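Workshop Tips: Building a Hand-Held Gripper Without Kidding Yourself

Every few months somebody at the Enden shared shop decides they are going to automate the housework. I have watched this happen often enough to be a poor audience for it. This time I joined in, mostly to find out where the money goes, and these are my notes for anyone tempted by the same build. The plan came from the Treloar pages, a hand-held gripper with two flat finger plates that you carry around the house to learn what a mechanical hand can and can't pick up before you pay for an arm to put it on.

Print the plates flat and slow. The plan says the triangular cut-outs save plastic without costing any stiffness. I doubt the second half. My first pair flexed like a ruler when I squeezed a can of beans. Thicker walls fixed it, at the price of a longer print. Don't bother with the fancy filament either. I bought a spool of the Vitier stuff on a friend's advice and couldn't tell its parts from the ones made with whatever was left on the shop shelf.

Go easy on the fasteners. You want them snug, and then you want to stop. I cracked two plates by giving the screws one more turn, and Phyllis Hebden, who had warned me, was nice enough to say nothing until the second one. Put a dab of removable thread locker on anything that has to pivot and check it again after 100 squeezes. If a joint has gone sloppy by then, it will only get worse.

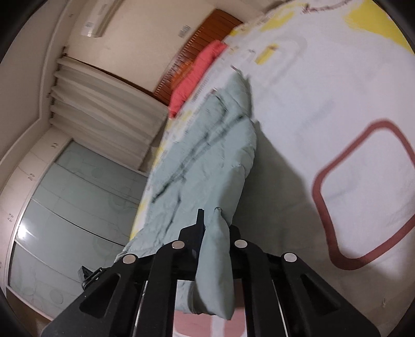
Cloth is where I'd start testing, and where most of the bragging stops. A block of wood has edges. A blanket has edges too, but they are never where you want them, and the middle will fold up into any gap you offer it. Go in with the plates angled toward each other and take a good bunch of fabric, the way the pale green one over the bed is gripped, with its end drooping straight down under the plates. A bunch like that gives the plates something to press on. Picking up a single layer flat off a mattress is a different job, and I wouldn't believe anyone who says their gripper does it every time until I'd seen it on my own bed. Remember too that lifting a blanket isn't folding it. Folding wants a second grip somewhere else, so budget for two of everything.

Check the plates for burrs first. Run an old nylon stocking over every edge, including the insides of the cut-outs. If it snags, sand with 200 grit and try again. Skip this and you'll pull a thread in something you like.

Rubber pads: maybe. The Ciltov kit comes with a sheet of self-adhesive ones for 22 dollars, and they do help on glass jars. On bedding I saw no difference worth paying for. Strips cut from an old bicycle tube held up just as well, and when they peel you haven't lost anything.

Keep a notebook by the bench and write down the misses. People remember the one nice pickup and forget the 7 before it, me included.

As for whether any of this will ever make a bed, I can make mine by hand before the coffee is ready. The gripper lives on a hook by the drill press for now. I'll have another go in October when the shop is quieter, probably with towels, and with the thicker plates from the start.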